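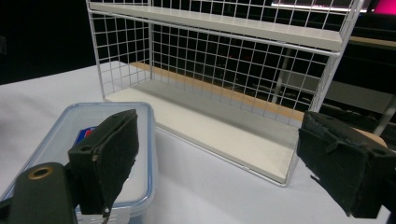 Point d'avancement — aménagement du coin rangement, cuisine partagée Undel

À l'attention de Mme Rosalind Halvorsen

Depuis le dernier rapport, nous avons surtout travaillé sur le rangement des boîtes alimentaires. La petite étagère en grille blanche est posée sur la table, avec ses deux niveaux. Nous l'avons choisie légère, pour que les participants peuvent la déplacer au moment du nettoyage.

Les boîtes en plastique transparent avec couvercle restent notre modèle de base. Revathi Nadar a proposé de les ranger toujours en bas, et de garder le niveau du haut pour les choses sèches. Cette règle est appliquée depuis septembre. Elle est bien comprise, sauf pour les couvercles, qui se perdent encore.

Dépenses : 539 euros sur la ligne « petit équipement ». Il reste à payer la facture de Barros pour les étiquettes.

Difficultés rencontrées
La nappe claire se tache vite et il faut la laver souvent. Kári Ingvarsson cherche une autre solution — probablement une toile cirée. Nous avons aussi un retard de deux semaines sur les fiches d'utilisation.

Prochaines étapes
Achat de cinq boîtes supplémentaires, de même format.
Fiches relues par Dymphna Gilmartin.
Séance d'essai avec le groupe du mercredi, à 9 heures.

Je vous enverrai les fiches dès qu'elles seront prêtes.

Mavis Ruiz-Ortega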